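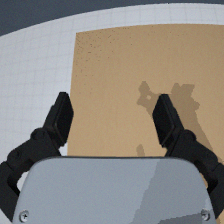 **납땜하다졸음**
그래서 결국 실물 팔은 움직였습니까, 안 움직였습니까? 저는 Burska 공개일 간다는 글만 보고 후기를 기다린 사람인데 아직도 그게 제일 궁금합니다. 안내문에는 분명히 '로봇 조작 시연'이라고 적혀 있었거든요. 화면 시연인지 책상 위 시연인지는 안 적혀 있었고요.

---

**감속기수집가** (글쓴이)
움직였습니다. 오전에는 화면 안에서만, 오후에는 화면 밖에서도요. 순서대로 적겠습니다. 길어요.

장소는 Hidgate 건물이고, 역에서 걸어가면 언덕입니다. 접수대에서 이름표를 주는데 제 닉네임을 그대로 인쇄해 놨더군요. 신청서에 '이름' 칸이 있고 '닉네임' 칸도 있길래 둘 다 썼더니 굳이 후자를 골라 준 겁니다. 덕분에 하루 종일 처음 보는 분들이 저에게 "감속기수집가 님은 감속기를 얼마나 모으셨어요?" 하고 물었습니다. 세 번째부터는 그냥 많다고 했습니다.

오전은 Sumampouw 소개였습니다. 여기서 쓰는 시뮬레이터 겸 작업 편집기 이름입니다. 발표자는 Endang Mandagi 씨였고, 슬라이드보다 화면을 바로 띄워 놓고 말하는 쪽이라 저는 좋았습니다. 그리퍼를 판 위로 보내고, 손가락을 벌리고, 닫고, 다시 벌리고. 관절마다 한계값을 바꿔 가면서 같은 동작을 되풀이해 보여 줬습니다. 옆자리 분은 중간에 잠들었는데 발표자가 목소리를 조금 낮춰 주더군요. 제가 본 것 중 가장 배려심 있는 기술 발표였습니다.

점심은 샌드위치. 평가는 생략합니다.

오후에 드디어 옆방으로 옮겨서 실물을 봤는데, 거기서 두 시간을 기다렸습니다. 비상정지 버튼이 눌린 상태로 안 풀린다는 이유였습니다. 안전장치가 아주 훌륭하게 작동한다는 사실은 확인했습니다.

---

**컨베이어벨트위의고양이**
저도 같은 날 갔습니다. 두 시간 맞아요. 그 사이에 직원분이 "질문 있으시면 편하게 해 주세요"를 여러 번 하셨는데 다들 질문이 똑같았죠. 언제 되나요.

그런데 글쓴이 님이 오전을 너무 좋게 쓰신 것 같아서 한마디 보탭니다. 저는 시뮬레이션 화면 보려고 언덕 올라간 게 아닙니다. 화면은 집에도 있어요. 집 의자가 더 푹신합니다.

---

**평행링크**
저는 반대입니다. 공개일에서 제일 쓸모 있는 게 그런 화면이에요. 실물 시연은 잘되는 동작 하나 골라서 수백 번 연습하고 보여 주는 건데, 편집기는 즉석에서 "이 값 바꿔 보세요" 할 수 있잖아요. 실제로 누가 해 봤나요?

---

**감속기수집가** (글쓴이)
누가 했습니다. 뒷줄에서 손가락을 끝까지 벌린 채로 판 쪽으로 내려 보라고 주문했고, Mandagi 씨가 바로 해 줬습니다. 손가락 끝 패드가 판에 먼저 닿느냐, 몸통이 먼저 닿느냐를 두고 잠깐 토론이 있었는데 결론은 "접근 각도에 따라 다르다"였습니다. 로봇 쪽 토론은 대개 여기서 끝나더군요.

첫머리에 올린 건 그 오전 화면에서 손가락을 벌려 둔 상태입니다.

---

**그림자는죄가없다**
닉값 하러 왔습니다. 그리퍼 몸통에 진 그림자 경계가 계단처럼 끊겨 있네요. 그림자맵 해상도를 낮게 잡으면 흔히 저렇게 나옵니다. 카메라 영상으로 학습까지 시킬 생각이면 저런 걸 신경 써야 하고, 동작 확인용이면 그냥 두는 게 맞습니다. 어느 쪽이라고 하던가요?

---

**감속기수집가** (글쓴이)
양쪽 다라고 했습니다. 속도가 필요하면 낮추고, 영상 쓸 때는 올린답니다. 그날은 발표용 노트북이라 낮춘 거였는지 원래 저런 건지는 안 물어봤습니다. 물어볼걸 그랬네요.

---

**컨베이어벨트위의고양이**
그림자 얘기가 나올 줄은 몰랐습니다. 이 게시판은 정말…

---

**그림자는죄가없다**
판 왼쪽 위에 모인 자잘한 검은 점들도 궁금합니다. 질감인지 렌더링 잡티인지.

---

**평행링크**
저는 질감에 한 표요. 나뭇결이나 톱밥 같은 걸 흉내 내려다 한쪽에 몰린 거 아닐까 싶습니다. 근거는 없습니다.

---

**그림자는죄가없다**
저는 잡티에 한 표. 저도 근거는 없습니다. 다만 짧은 선처럼 늘어난 것도 섞여 있어서, 일부러 그렸다면 취향이 독특하다고 생각합니다.

---

**납땜하다졸음**
점 얘기는 두 분이 새 글 파서 하시고요. 실물은요? 두 시간 뒤에는요?

---

**감속기수집가** (글쓴이)
죄송합니다. 두 시간 뒤에 버튼이 풀렸습니다. 어떻게 풀었냐면, 돌려서 뽑는 방식인데 다들 당기고 있었던 겁니다. 이걸 발견한 분은 관람객이었고 박수를 받았습니다. 그날 나온 박수 중 제일 컸습니다.

그다음은 순조로웠습니다. 팔이 올라가서 멈추고, 손가락을 벌리고, 스펀지 블록을 집어서 상자로 옮겼습니다. 속도는 느립니다. 많이 느려요. 사람이 했으면 옆에서 "제가 할까요?" 소리를 들었을 속도입니다. 대신 한 번도 안 떨어뜨렸습니다.

관람석은 26석이었는데 자리가 남았습니다. 오전에는 꽉 찼던 방입니다. 기다리다 가신 분들은 제일 볼만한 부분만 정확히 골라서 놓친 셈입니다.

---

**컨베이어벨트위의고양이**
접니다. 저도 가셨습니다. 버스 시간이 있었어요.

---

**납땜하다졸음**
아니 그럼 실물을 안 보고 실물 시연을 까신 겁니까?

---

**컨베이어벨트위의고양이**
저는 실물 시연을 안 깠고요, 실물 시연을 기다리게 한 걸 깠습니다. 그리고 화면 시연을 깠습니다. 둘 다 제가 끝까지 겪은 일입니다.

---

**야간조반장**
현장에서 쓰는 입장에서 말씀드리면 느린 건 흠이 아닙니다. 저희 쪽에 비슷한 그리퍼가 들어왔을 때도 처음 몇 달은 다들 답답해했는데, 밤에 쉬지 않고 도니까 아침에 보면 일이 끝나 있어요. 문제는 스펀지만 집는다는 거죠. 스펀지는 대충 물어도 집힙니다. 눌리니까요. 단단하고 미끄러운 걸 시켜 봐야 압니다. 그건 안 하던가요?

---

**감속기수집가** (글쓴이)
안 했습니다. 물어본 분은 있었는데 "준비된 물체가 이것뿐"이라고 했습니다. 관람객 한 분이 자기 텀블러를 내밀었다가 정중하게 돌려받았습니다.

대신 Sumampouw 안에서는 단단한 원통으로 800번 돌린 결과가 있다면서 표를 보여 줬습니다. 마찰을 낮출수록 실패가 늘어나는, 누구나 예상할 만한 모양의 표였습니다. 성공률 숫자는 받아 적지 못했습니다. 그 순간 제 앞에 아주 키 큰 분이 일어나셨거든요.

---

**야간조반장**
시뮬레이션 800번이면 적습니다. 저녁 먹고 오면 끝나 있을 양이에요. 그리고 마찰계수를 자기들이 정해 놓고 자기들이 시험 본 거잖습니까. 문제지 만든 사람이 만점 받은 걸로 제가 장비를 사지는 않습니다.

---

**평행링크**
그건 좀 박하십니다. 판매 행사가 아니고 공개일이잖아요. 실패가 늘어나는 표를 공개한 것만 해도 저는 점수를 줍니다. 성공 영상만 이어 붙여서 음악 깔아 놓는 데가 얼마나 많은데요.

---

**야간조반장**
음악은 없었습니까?

---

**감속기수집가** (글쓴이)
없었습니다. 냉각팬 소리만 있었습니다.

---

**야간조반장**
그럼 점수 조금 줍니다.

---

**토크렌치빌려줌**
작년 8월에 Irkelby 쪽에서 했던 방문 행사 가 보신 분 계신가요? 거기는 관람객이 직접 조종간을 잡게 해 줬습니다. 저는 그때 블록을 집으려다가 블록이 놓인 받침을 집었고, 받침을 든 상태에서 어떻게 내려놓는지를 몰라서 그대로 다음 분께 넘겨드렸습니다. 다음 분은 초등학생이었는데 한 번에 내려놓더군요. 지금도 가끔 생각납니다.

Burska는 체험 없었어요?

---

**감속기수집가** (글쓴이)
체험은 편집기에만 있었습니다. 노트북 앞에 앉아서 손가락 벌림 폭을 슬라이더로 바꿔 보는 거요. 저도 줄 서서 해 봤는데, 닫는 쪽으로 끝까지 밀면 좌우가 깔끔하게 맞물리고, 벌리는 쪽으로 밀면 링크가 몸통 양옆으로 돌아 내려갑니다. 이게 은근히 재미있어서 뒤에서 헛기침이 들릴 때까지 했습니다.

받침 얘기는 위로를 드립니다.

---

**컨베이어벨트위의고양이**
그 헛기침 저였던 것 같습니다.

---

**평행링크**
링크 구조 얘기 좀 더 해 주세요. 패드가 평행하게 유지되면서 닫히는 방식인가요, 아니면 끝이 안쪽으로 기울면서 닫히는 방식인가요? 벌린 상태에서는 패드 끝이 안쪽으로 기울어 보이는데 시점 때문일 수도 있어서요.

---

**감속기수집가** (글쓴이)
저도 그걸 보려고 슬라이더를 그렇게 오래 잡고 있었습니다. 화면을 옆으로 돌려 봤더니 거의 평행인데, 마지막에 살짝 안으로 모이는 느낌이 있었습니다. 실물도 그런지는 스펀지가 가려서 확신이 없습니다. 이 글 보고 계신 관계자분이 있으면 답을 부탁드립니다. 없으면 제 느낌이 공식 사양입니다.

---

**그림자는죄가없다**
링크 모양까지 볼 거면 조명을 하나 더 두는 게 좋습니다. 오른쪽이 대부분 그늘이라 나사 근처 굴곡이 잘 안 읽혀요. 건의함 있었으면 써 주시지.

---

**감속기수집가** (글쓴이)
설문지가 있었습니다. 저는 "의자"라고만 썼습니다.

---

**납땜하다졸음**
정리가 안 되는 분들을 위해 제가 물어봅니다. 다음에 또 하면 갈 만합니까? 저는 차로 꽤 걸리는 데 삽니다.

---

**야간조반장**
살 물건 보러 가는 거면 아직 아닙니다. 단단한 물체 실물로 보여 줄 때까지 기다리세요.

---

**평행링크**
편집기 만져 보고 싶으면 가세요. 저는 다음에 갑니다. 텀블러는 두고 가겠습니다.

---

**컨베이어벨트위의고양이**
막차 시간부터 보고 가세요. 경험자입니다.

---

**감속기수집가** (글쓴이)
저는 또 갑니다. 오후에 팔이 처음 움직였을 때 방 안이 조용해졌는데, 그게 꽤 좋았습니다. 스펀지 블록 하나가 상자로 가는 걸 어른들이 숨 참고 보는 자리가 흔하지는 않으니까요. 그리고 접수대에서 나올 때 이름표를 반납하라길래 기념으로 가져도 되냐고 물었더니, 재활용해야 해서 안 된답니다. 제 닉네임이 인쇄된 걸 누구한테 다시 쓸 생각인지는 모르겠습니다.

---

**토크렌치빌려줌**
다음에 가시면 그거 제가 달고 있을 수도 있습니다. 감속기 몇 개냐고 물어보지 마세요.

---

**그림자는죄가없다**
점 얘기 새 글 팠습니다. 평행링크 님 오세요.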